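Temps de lecture : 5 min

Le retour du grand grille-pain

Il y a des gens qui collectionnent les couteaux japonais. Moi, depuis un an, je regarde les grille-pain des autres. J'entre dans une cuisine, je dis bonjour, et mes yeux filent vers le plan de travail. Si l'appareil est rangé dans un placard, je sais que le petit déjeuner sera expédié. S'il trône à côté de la planche à pain, prêt à servir, j'ai envie de rester !

C'est Brian Khaemba qui m'a transmis le virus. Il a tenu pendant 17 ans une boulangerie à Kokville, puis il a vendu le four et gardé l'habitude de se lever à l'heure où les autres se couchent. Chez lui, tout commence par une tranche. « Le pain frais, on le mange debout dans la rue, dit-il. Le pain de la veille, on s'assoit pour lui. » Il m'a fait griller le même seigle à trois degrés de brunissage et j'ai eu l'impression de goûter trois pains différents : le premier encore souple, presque lacté, le deuxième avec ce parfum de noisette qui remplit la pièce, le dernier franchement amer sur les bords, à réserver au beurre salé et aux gens de caractère.

Les appareils à fentes longues ont disparu de beaucoup de cuisines au profit de petits modèles où la miche doit entrer en biais, ou pas du tout. Quelle tristesse de couper une belle tranche en deux pour la faire tenir ! Une fente longue accueille la tartine entière, celle qu'on a taillée dans la largeur de la miche, avec sa croûte d'un bout à l'autre. Et l'inox brossé vieillit bien – il prend des traces, on passe un chiffon, il repart.
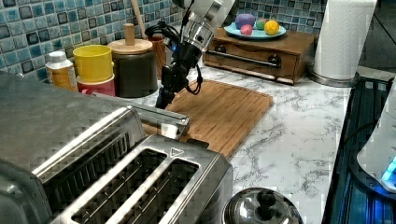

Brian tient beaucoup à la distance entre la planche et le grille-pain. Un bras tendu, c'est déjà trop. On coupe, on glisse, on appuie, et le temps que le pain dore, on a sorti la confiture. Il m'a montré comment il taille ses tranches, le couteau à dents bien à plat, sans peser, en laissant la lame faire des allers et retours très longs. La miche de 880 grammes est sa préférée : assez haute pour garder une mie moelleuse, assez étroite pour ne pas coincer. En dessous de 640 grammes, il trouve que la croûte prend toute la place (je ne suis pas d'accord, mais je me suis tue, on ne contredit pas un boulanger devant son pain).

La planche, parlons-en. J'ai longtemps coupé mon pain sur n'importe quoi, une assiette, un torchon plié, le plan de travail les jours de honte. Puis Chalerm Boonyarit, qui fabrique des planches dans son atelier de Posberg, m'a fait passer la main sur une surface en bambou fraîchement huilée. C'est doux, c'est chaud au regard, et sur un plan clair aux veines grises, la couleur de miel réveille tout. Chalerm aime les rainures sur le pourtour, où se ramassent les miettes. Il en fait des creuses et d'autres à peine dessinées, pour ceux qui préfèrent secouer la planche par la fenêtre.

Son entretien tient en quelques gestes. Un coup d'éponge à peine humide, jamais de bain dans l'évier, un séchage debout. L'huile revient quand le bois pâlit, en couche fine, la nuit de préférence. Il raconte qu'une cliente lui a rapporté une planche après 13 ans de service, creusée au milieu comme une vieille marche d'escalier, et qu'elle a refusé net qu'il la ponce.

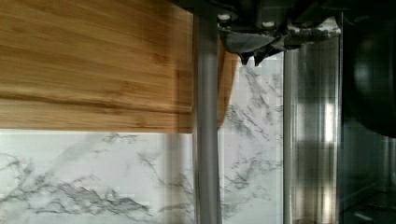
Le bois couleur miel de la planche, sur un plan de travail aux motifs de marbre.

Reste la question des miettes, sur laquelle les couples se déchirent. Le tiroir ramasse-miettes se vide appareil débranché et refroidi, une fois par semaine quand on grille tous les matins. Chez moi c'est le mercredi, avant le café. On peut tapoter doucement le fond, mais on ne retourne pas un gros grille-pain au-dessus de l'évier, par pitié, et on n'y enfonce ni couteau ni fourchette.

Pour finir la visite, Brian a frotté une tranche brûlante avec une demi-gousse d'ail, versé un filet d'huile, ajouté du sel, et m'a tendu le tout sans assiette. J'en ai mangé quatre.

Recevez nos recettes et nos reportages chaque semaine : inscrivez-vous à la newsletter. Vous pouvez vous désabonner à tout moment.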